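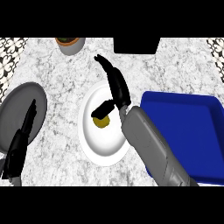 Does a skate need sharpening before its very first time on the ice, or will the edge from the factory do?

It needs sharpening. New steel usually comes out of the box with a rough finish and no proper hollow, and whoever steps out on it will slide about like a tea tray. I'm putting that at the top of the page as it was the thing I got asked most this morning, and whoever has the counter next week will get asked it too.

Flatgate rink workshop, Sat 25 July

A long day at the bench, and a good one. Summer camp begins on the small pad soon and it seems every family in the district has remembered at the same moment that skates have blades. I've tried to put down what I did in some sort of order, but I was writing between jobs, so forgive the wandering.

Started by dressing the wheel on the Flirnow. It had been left glazed and was leaving that slightly smeary grey finish on the steel. This is the 100 grit wheel, the coarser of our two. I took it down in light passes with the diamond until the sparks came off evenly, then set the hollow to half an inch and ran a scrap blade through to look at it. Lovely and even, with a clean line under the lamp. Please do run a scrap blade after dressing — it takes hardly any time and the alternative is finding out on somebody's new steel.

Then the thing I really wanted to sort out, namely the uneven edges we've been getting on left skates. For those who missed the last few pages: rights were coming out level, lefts were coming out with the outside edge high, enough that you could see the bar tilt on the checker from across the room. I'd blamed the wheel, then I'd blamed myself (not unreasonably, it was late in the season and I was tired), and then I'd blamed the holders on the boots. Today I had enough skates in front of me to be a bit more patient about it.

What I did was put the same skate through the Dinu clamp both ways round. Toe to the left, three passes, check. Toe to the right, three passes, check. The tilt followed the clamp and had nothing to do with the boot. So I took the clamp to pieces on a towel and found the rear jaw had a tiny burr on its inner face, just where the back of the blade sits. You can't see it at all. You can feel it with a fingernail if you go slowly. I stoned it flat, wiped everything, put it back together and tried again, and the bar sat dead level both ways.

I was so pleased I did it a third time for the fun of it.

I don't want to claim too much from one afternoon. The height screw was also a quarter turn out and I corrected that in the same go, which was silly of me, and means I can't say for certain how much of the tilt was the burr and how much was the screw. If it creeps back, look at the screw first, then take the jaw off again.

Jobs worth remembering:

Ticket 329. Defence skates, well loved, steel getting low. Customer wanted more bite and asked for three eighths. I talked it over with them and we settled on seven sixteenths to begin with. Someone of that build on a deep hollow will feel the brakes on every time they try to stop, and it's easy to go deeper later. Told them there is perhaps one more season in that steel. They took it well.

Ticket 373. Goal skates, in for a flatten and a shallow hollow. A nick near the toe on the inside edge, from a post I should think, and deep enough that I didn't try to chase it all out. I took it down as far as seemed sensible and left the last trace. Warned them when they collected. Put a note on the ticket so that we don't all rediscover it every month.

Pridari replacement steel. The box arrived, at last! I fitted one pair to our loan skates to see how they sit. The fit at the front is snug, snugger than the old ones, and the rear bolt wants tightening by hand and then only a touch with the key. I'd rather we had a loose blade noticed at the bench than a cracked holder out on the ice, so go gently. The finish from the factory was rough as a badger. See the top of the page.

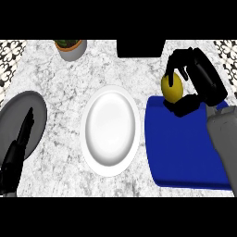
Veined marble top, with patterned tile at the upper corners.

A few words about the finishing stone, while I'm thinking of it. We've been getting through them quickly and I believe we're all pressing too hard. All that's wanted is the weight of the stone itself, along the side of the blade and flat against it, to take the burr off. If you tip it even slightly you round the edge you've just made, and then the player says the skates feel dull and you do the whole lot again. I did it myself twice this morning before I noticed, so no lectures from me.

Leather strip after the stone, one stroke each side. I know there are differing views on the leather. I like it.

Stock and odds and ends. One spare 100 grit wheel left on the shelf, so that needs ordering before the camp and not during it. Machine oil is fine. Laces are fine apart from the long white ones, which have gone completely. The extractor is making its January noise again, the fluttery one, and last time that was the filter bag, so I'll empty it on my next shift and see.

Still to do: run the lefts and rights again on the Dinu clamp once it's had a busy week, with the level written on each ticket. Try the fine wheel on the Pridari steel. Find the other scrap blade, which was in the drawer with the rivets and now isn't.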